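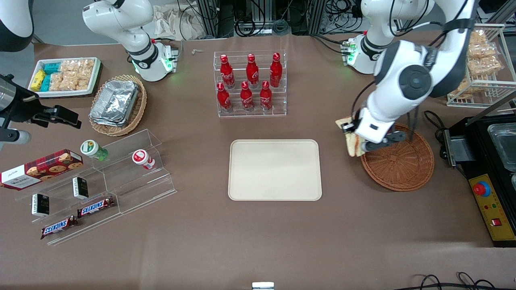 Newsroom > Releases > Hospitality

Pameletti basket lunch opens to outside bookings

IDGATE, 2025-12-19 – Pameletti, the lunch and meeting catering firm, is opening its basket lunch to any office or event in the Idgate area, starting today. Until now it was for contract customers only. The idea is a self-serve snack table. Sandwiches in woven baskets, cold drinks, packaged snacks, all on one tabletop. Small table, lots on it. Six red Coca-Cola bottles go on a clear tiered rack, three up and three down, so the back row can be reached without moving the front one. Crackers in clear bags, packed into a white tray with the other packets. Walkers cookies in the tartan box on the stepped stand. Foil trays stacked in an oval basket of their own, for anyone taking food back to a desk.

The service was first tried in June, with regular customers. Feedback was good on the food and mixed on the layout, mainly lines forming at one end. The layout has been redone. Drinks now sit at the back, trays in the middle, baskets to the side. A plain beige tray is kept clear in the center as a set-down spot, which was the most requested change by far.

"People at a working lunch want to grab something and sit back down," a Pameletti spokesperson said. "They don't want a buffet line. They want to see what there is, pick it up and go. The baskets do that. They also look nice on a table, and we won't pretend that didn't matter to us."

The baskets

Round and oval, two sizes of each. Pameletti buys them from Ruggiero, the houseware supplier, which has added the line to its trade catalog. Caterers and cafes can order direct from Ruggiero in packs of 6 from the new year.

The round ones are the sandwich baskets. Wide, with a woven wall that curves up to a braided rim. 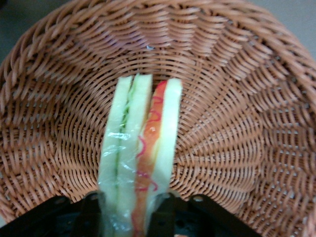
Sandwiches go in standing up, cut side on top, so the filling can be seen without anyone picking one up and putting it back. Pameletti staff tried them flat, then stacked, then upright. Upright won. It also means the last sandwich in the basket is as easy to take as the first. Baskets are brushed out between bookings and lined on request.

The opening menu has 13 sandwich fillings. Cucumber, tomato and ham are on it every day, the rest rotate by week. Bread is white or wholemeal, crusts on unless the order says otherwise. Customers with allergies should say so at booking and not on the day, thier food is then packed and labeled separately.

What a booking includes

Table layout and set up, on the customer's own table or one of ours
Sandwich baskets and snack trays
Cold drinks on the tiered rack
Cookies and small packets on the stepped display stand
Foil trays for take-away
Clearing up – all display pieces go back with the crew

Minimum order is 24 people. Smaller groups can book the half table, same menu with fewer drinks. Notice needed is 2 working days, longer for orders with special diets. Hot food is not part of the service and there are no plans to add it.

Display pieces are the clear acrylic kind, rack and stepped stand both. These come from Plamisby, who also make the stands used at the Pameletti lunch counter. Acrylic wipes down fast and packs flat enough for the van. Plamisby will be supplying a taller version of the bottle rack later on, for larger rooms.

"We looked at metal and it was heavy, and it hid the labels," the spokesperson said. "With the clear ones you see the bottle. You see the box. Setup is quicker too as there is less to carry up the stairs, and Idgate has a lot of stairs."

Booking

Bookings are open now through the Pameletti front desk in Idgate or the order form on the company site. Existing contract customers keep there current rates and do not need to re-register. Standing weekly orders can be switched over to the basket lunch at any time, just let the desk know before the next delivery. Deliveries over the holiday period are limited so early orders please.

Sample tables can be viewed at the Idgate counter by appointment – weekday afternoons are best, mornings are prep.

About Pameletti

Pameletti provides sandwich lunches, snack tables and meeting catering to offices, schools and venues in and around Idgate. It runs one kitchen and one lunch counter.

Press contact: Pameletti front desk, Idgate. Product pictures and menu sheets on request.

Last updated: same day, menu details corrected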